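News from the Mutodel project

The new year began with a lot of collecting. In January our group gathered 154 examples of one arm picking up household things and putting them into a cupboard, all of it in the simulator. The learning system needs many such examples before it can try the task by itself, and we want them to be clean.

Each example is driven by a person with a hand controller. We work in turns of two hours, because after this the hand gets tired and the movements become shaky — one can see it at once in the recordings. Oranuch Somboon has checked every file and removed 14 where the object went through the shelf or the arm waited too long at the start.

The dark objects were the most difficult. Their shape is hard to judge on the screen, so the operator often closes the fingers too early. We now ask everybody to come near slowly and to stop for a moment before the grip. The kitchen rooms have also received new floors and furniture, so that the system does not learn only one room.

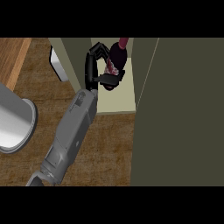 What comes next

The second set will be called Dritari and it has 8 tasks, among them opening a drawer and moving a bowl from one shelf to another. We are still looking for two operators who can give us one morning per week. Experience is not necessary, we will show you the controller and you can practise as long as you like. Please write to Oranuch before Feb 20, 2023. The instructions for operators are in the shared folder, and the part on naming the files is new, so please read it again also if you joined us last year.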